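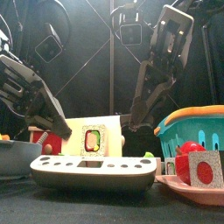

Murthy says the token sale should never have opened in May. Too early, no wallet ready, half the buyers still waiting on ID checks. He put in 400 dollars and got an email.

By Bonifacio Aranda
2018-09-02

We use cookies to improve your experience. By continuing you accept our cookie policy. OK

Fair complaint. I heard it a lot this summer, talking to people who bought into Trercombe, the payments coin that was going to let small shops take crypto at the register and get dollars out the same night. Big promise. Nice website.

What they have so far — a test network, 11 shops signed up, and a chat group that gets angry after midnight. The shops are all in Drutthorpe, where the founders live. I went to a few. Bakery, bike repair, a place that sells used records. The baker has taken two payments, both from the same customer, and one took 60 minutes to clear. By then the bread was eaten.

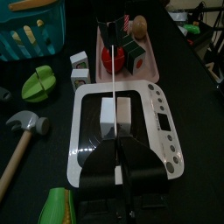 The money side is harder to pin down. Buyers were told the funds would sit in a locked account run by Tendatmont, a custody firm, and be let out in stages as the work got done. Stage one was paid in full. Stage one was also the white paper, which was allready written.

Tendatmont says it only checks that a stage is marked complete. Who marks it? Trercombe.

Not a scam, I don't think. The code is public and people are working on it, I watched changes go in while I was writing this. But the next stage calls for 300 shops and the team won't give a date. Refunds are "under review." Same words as last month.

Murthy is holding. Selling would mean finding an exchange that lists the thing, and so far their isn't one. He checks the chat group most mornings before work, reads the new posts, closes it again.

Contact us | Copyright 2018 | Back to top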